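Start | Werkstattbuch | Wohnwagen | Nähen | Material | Kontakt

Werkstattbuch, November: Polster für die Sitzgruppe, zweiter Anlauf

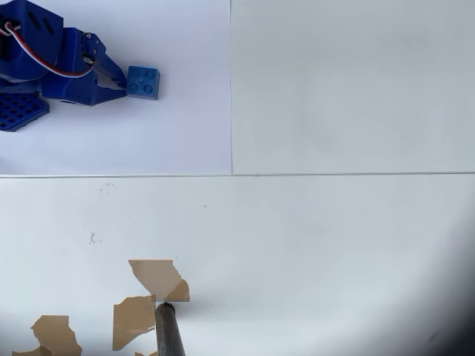
Also, die Polster. Ich hatte ja im letzten Eintrag groß angekündigt, dass die Sitzgruppe im Wohnwagen bis zum ersten Frost bezogen ist, und jetzt ist November und ich habe genau ein Kissen fertig (das kleine, das hinter der Tür, das sowieso keiner sieht). Der Bezugsstoff ist der schwere graublaue von Bech, den Victor mir empfohlen hat, und der ist wirklich schön, aber er franst an den Schnittkanten, sobald man ihn nur schief anschaut. Für die Naht zwischen den beiden Farben habe ich lange überlegt, welches Blau ich dagegensetze. Mir schwebt ein richtiges, kräftiges Blau vor, so wie der Spielzeugbaustein mit den vier Noppen auf dem weißen Papier, denn mit dem blassen Ton vom ersten Probestück sah die ganze Bank nach Wartezimmer aus. Kräftig also! Garn in der Farbe liegt schon da, Keder muss ich noch beziehen.

Jetzt aber von vorne, sonst finde ich das in einem Jahr nicht mehr wieder.

Der alte Schaumstoff ist raus. Er war an den Vorderkanten so durchgesessen, dass man beim Hinsetzen die Holzlatten gespürt hat, und gerochen hat er auch, nach Keller und nach altem Hund, obwohl der Vorbesitzer schwört, nie einen gehabt zu haben. Der neue ist fester und 10 cm dick. Ich hatte erst mit einem dickeren geliebäugelt, aber dann passt die Tischplatte nicht mehr richtig dazwischen, wenn man das Bett baut, und das Bett ist mir wichtiger als ein Sofagefühl. Zugeschnitten habe ich mit dem elektrischen Küchenmesser meiner Mutter. Geht wie Butter, solange man nicht drückt! Beim ersten Stück habe ich gedrückt, und die Kante läuft unten nach innen weg. Das Stück kommt jetzt in die Ecke an die Wand, mit der schiefen Seite nach hinten.

Schablonen: unbedingt beide Bänke einzeln abnehmen! Ich hatte nur die linke abgezeichnet und für rechts gespiegelt, und rechts sitzt der Radkasten ein gutes Stück weiter vorne. Das hat mich einen halben Nachmittag und ein ordentliches Stück Nesselstoff gekostet. Die richtigen Schablonen hängen jetzt an der Wand neben der Nähmaschine, beschriftet mit »links vorne«, »links Ecke« und so weiter, und auf jeder ist ein Pfeil, wo die Tür ist.

Vlies habe ich diesmal um den Schaum gelegt und nur an den Rückkanten mit Sprühkleber fixiert. Leif meinte, rundum kleben, sonst rutscht es beim Beziehen. Habe ich beim kleinen Kissen probiert und dann eine Stunde lang Falten herausgezupft, die festgeklebt waren. Hinten reicht. Zum Hineinschieben ziehe ich einen dünnen Müllsack über das Ganze, schiebe alles in den Bezug und ziehe den Sack durch den Reißverschluss wieder heraus, das flutscht richtig gut. (Den Sack vorher am geschlossenen Ende aufschneiden, fragt nicht.)

Die Nähmaschine macht mir mehr Kummer. Bei vier Lagen Stoff plus Keder lässt sie Stiche aus, immer an derselben Stelle, kurz vor der Ecke. Ich habe durchprobiert:

Jeansnadel 100er: lässt aus, bricht aber nicht.
Jeansnadel 110er: viel besser, ein ausgelassener Stich an der dicksten Ecke.
Ledernadel: schneidet mir das Gewebe an, nie wieder bei diesem Stoff.
Fadenspannung etwas lockerer, Stichlänge 4: so bleibt es jetzt.

An den Ecken drehe ich am Handrad, Stich für Stich. Dauert, sieht aber ordentlich aus. Und die Nahtzugabe vom Keder muss in der Rundung eingeschnitten werden, sonst stellt sich alles auf. Steht so auch im alten Polsterheft, ich hab es halt erst danach gelesen.

Reißverschlüsse: Meterware von Amanden, Schieber extra. Die ersten Schieber waren für die falsche Schienenbreite, mein Fehler beim Bestellen. Ich setze den Reißverschluss in die Rückseite und lasse ihn auf beiden Seiten um die Ecke laufen, damit man den Schaum überhaupt hineinbekommt. Wer den Bezug später waschen will, wird es mir danken, und das bin dann wohl ich. Den Stoff habe ich übrigens vor dem Zuschnitt gewaschen, und er ist in der Länge eingegangen, deutlich mehr als in der Breite. Also bei der nächsten Bestellung Reserve einplanen.

Kosten bisher: Schaumstoff 200 Euro, Kleinkram (Garn, Nadeln, Vlies, Kleber) noch mal 20. Der Stoff kommt obendrauf, die Rechnung muss ich noch suchen. Victor hat mir den Preis vom Polsterer weitergegeben, der wollte 700 nur fürs Nähen, und da nähe ich dann doch lieber selbst und fluche ein bisschen.

Was noch offen ist:

Lange Bank links: Bezug zugeschnitten, Kanten versäubert, Keder fehlt.
Lange Bank rechts: Schablone fertig, Stoff noch nicht angerührt.
Rückenlehnen: keine Ahnung, ob mit Knöpfen oder ohne. Leif ist für Knöpfe. Ich habe Angst vor den Knöpfen.
Klettband unter den Sitzkissen, damit sie beim Fahren liegen bleiben. Hakenseite ans Holz tackern, Kleben hat bei den Gardinen schon nicht gehalten.

Morgen früh um acht will ich in den Wagen und das fertige Kissen noch einmal einpassen, bevor ich die lange Bank zusammennähe. Leif, falls du das liest: Bring bitte den großen Tacker wieder mit!

Neueste Einträge
Gardinenschiene kürzen, ohne dass sie splittert
Fenstergummis: Fumimis gegen Hausmittel
Der Boden unter der Spüle
Vundetano-Lack auf alten Schranktüren
Welche Nadel für welchen Stoff

Kontakt | Impressum | Nach oben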